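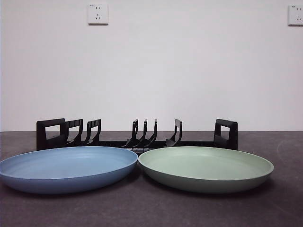 Household Skills, Unit 9: The Dish Rack

Before you place any plate, look at the rack and the table. The rack stands level, near the wall but below the sockets, so the water does not reach them. Plates go upright between the dividers, the large ones first. Leave one free space after each deep plate. To move a rack, empty it, then hold it at both ends.

Crumbs on the table are wiped away before the clean dishes come.
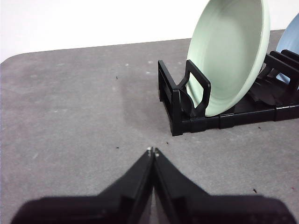

A student from the Hovland group asked whether one may wipe after, when the rack is already full. One may, but then the crumbs under the base stay there.

Homework: read page 53.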